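Skornlow Home Services – Appliance and Room Care Attendant (part-time)

Location: Umska, with some work at our Llewellyn Street site
Hours: 30 per week
Start: June
Posted: 11 March 2026

Skornlow Home Services looks after furnished apartments and small offices on behalf of their owners. We clean rooms between tenants, check the appliances, and get each place ready for the next person to move in. We are hiring four attendants for the Umska team.

Most of the work is indoors and on your feet. You will be assigned a list of rooms at the start of each shift and will work through it with one other attendant. A typical room takes less than an hour. Rooms that have stood vacant for a while take longer.

What you will do

Sweep and mop hard floors, and vacuum rugs where there are any.
Wipe down the outside of appliances, including air conditioners, fans, heaters and refrigerators.
Clear dust from grilles and vents with a soft brush. Units are switched off and unplugged first.
Move light furniture and put it back where it was.
Note anything cracked, rattling or missing on the room sheet.
Restock soap, trash bags and light bulbs from the supply closet.

You will not be asked to open up an appliance or repair it. Repairs go to Jisolwood, the contractor for all our buildings, and you will only need to fill in the request form.

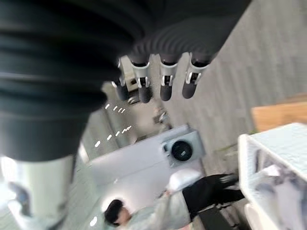
White appliance with a round black fan grille, on a gray floor.

Fan grilles come up often in this job. Dust collects behind the bars and along the rim, and tenants notice it. We use a dry brush first and then a damp cloth, and we do not spray cleaner into any opening. White housings show streaks, so they get a second wipe with a clean cloth. The floor under and behind each unit is done at the same time. New attendants practice this during training – it is easy to learn but takes some patience.

What we are looking for

You can lift up to 30 pounds and climb a short stepladder.
You can read a written checklist and fill in a form in English.
You arrive on time and can work without someone standing over you.
You are comfortable entering homes and offices when the tenants are out.

Experience in hotel housekeeping, building maintenance or moving work is helpful but not required. A driver's license is useful for the Llewellyn Street shifts. There is a bus stop near the building for people who do not drive.

Pay and training

Pay is by the hour and is the same for all four positions. The rate will be given to you in writing before your interview. Training lasts four days and is paid at the full rate. Gloves, cloths, brushes and a work shirt are supplied. You will need your own closed shoes with a non-slip sole.

Shifts begin in the morning. Overtime is available in June, when many leases end – it is optional, and we post the extra shifts two weeks ahead.

How to apply

Send a short letter and a list of your past jobs to the Skornlow office in Umska, or fill in the paper form at the front desk. Please include a phone number and the hours when we can reach you. If you have done similar work, tell us what kind of rooms you handled. We will ask for two references after the interview.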